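Chapter 4
Planning a Road Race: Course, Start and Finish
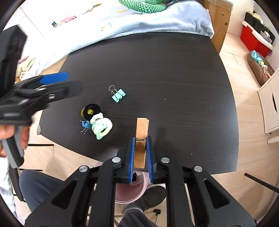
A road race begins on paper long before anyone runs it. The organizer has to settle three things first: the distance, the date and the ground the runners will cover. Most of the other decisions follow from these. A course that crosses a busy street needs police time, and a course that turns back on itself needs a wider road. Small things matter too. Race numbers are normally held on with safety pins, but a wooden clothespin with a metal spring will hold a sheet of paper to a line at the sign-in tent, and a binder clip will keep a stack of entry forms together in the wind. A roll of tape belongs in every start-line box.

The example used in this chapter is the Plollgate Road Race, a July event with 537 entrants in its most recent year. The race director, Arif Mollah, inherited a course with the start and finish 2 miles apart. Runners had to be taken back to their cars by bus, and the buses used the same road as the slower runners. He moved the finish to Dzene Park, next to the start, and made the course a loop. The distance did not change - only the last part of the route did.

4.1 Choosing a Course

Courses fall into three basic types. A loop starts and ends in the same place and covers each road once. An out-and-back course sends runners to a turning point and returns them along the same road. A point-to-point course ends somewhere else, and transport has to be arranged before or after the race.

The loop is the easiest to staff in most towns. The out-and-back is the easiest to measure, but the leaders will meet the back of the field coming the other way. On a narrow road this calls for cones down the middle.

4.2 Measuring the Distance

Runners expect the posted distance to be correct. A car odometer is not accurate enough for this work. The usual method is a bicycle fitted with a counter, checked against a straight stretch of road measured with a steel tape. The rider follows the shortest line a runner could legally take, including the inside of every bend.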